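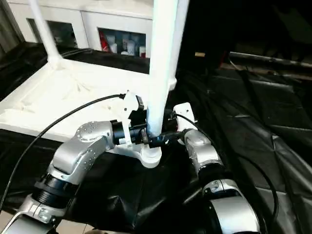 White upright, white molded base

Pulemero White Chair
Rental, dry hire or delivered
Prices good as of January 28, 2025

I've been renting out party furniture from our barn in Wostside for longer than I'd like to add up, and the Pulemero is the chair I end up recommending more than any other. It's plain white with a molded seat and slim legs, and it weighs so little that my nephew can carry a stack across a lawn and still complain about something else. People come in wanting the gold bamboo-looking ones (we have those too, see the Goodall page) and then they sit on a Pulemero for ten seconds and change the order.

I keep 120 of them here at the barn. If you need more than that I can usually borrow from Gemma Lightfoot over in Cidevby, who bought hers from the same batch, so the whites match. Mixing whites from different years is a mess in photos, trust me! Give me a couple of weeks' notice if you think you'll need hers as well.

What it's good for

Weddings, graduation parties, church suppers, recitals, the kind of backyard birthday where half the guests bring somebody extra. It works on grass if the ground is reasonably firm. On soft ground the legs will sink, and I'd rather you knew that now than halfway through the speeches. I rent little clear feet that slip on the ends for a small extra charge, and for any September wedding on the river side of town I'd just go ahead and take them.

They're fine on gym floors and dance floors. On old hardwood I put felt pads on before I load the truck, so please tell me what kind of floor you have when you book. 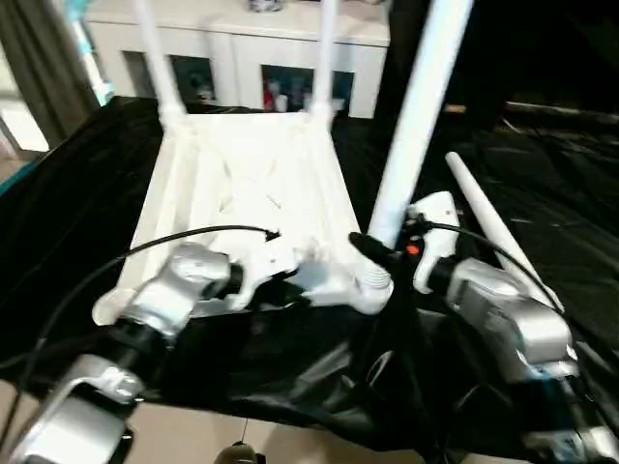

Every chair gets a wash when it comes back to me, with dish soap and warm water and one of those long-handled brushes for the grooves. I go over the legs for wobble at the same time. If one feels off when you get it, set it aside and call me. You won't be charged for it, and I'd much sooner swap it than have somebody's grandpa find out for you.

Sizes and how they fit

The seat height is regular dining height, so they tuck under all of our tables. At an 8-foot banquet table I'd put four down each long side and leave the ends open, or add one at each end if everybody likes each other. Round tables are roomier than you'd expect with these, as there are no arms to bang together.

They stack nine high. You can go higher, and Declan Cheetham, who drives for me in the summer, has shown me photos of exactly how high, but please don't.

Linens to go with it

Most folks rent tablecloths at the same time. I stock white, off-white, black, navy and a dusty green that I bought on a whim and now can't keep on the shelf. Black under white chairs looks sharp in the evening, although it shows every crumb. The off-white has a little shine to it and looks lovely by candlelight, a bit less so at noon.

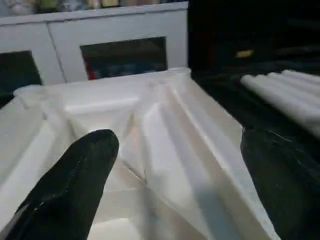

Don't bother washing anything before you bring it back. Shake off the food, pull out any pins, and drop it in the bag I gave you. Damp is okay overnight but no longer than that (mildew is the one thing I do charge for). Candle wax I can nearly always get out with brown paper and an iron, so leave it alone and let me have a go.

Small stuff people ask me

Can kids stand on them? They will, but I wish they wouldn't.

Can they stay outside overnight? Sure, rain won't hurt them. Lay them down if it's going to be windy or you'll be picking them out of the hedge.

Do you set up? Yes, for a fee, inside town limits. Ask for Kieran Pilkington, he does rows straighter than I do.

Can I buy them? Once in a while I sell off the older ones, scuffs and all. Get on the list at the counter.

Pickup is from the side door of the barn, the one with the ramp. A pickup truck will take a small party's worth, and a minivan does pretty well with the back seats folded. Bring a blanket to put between the stacks.

Ljubica Kos, Wostside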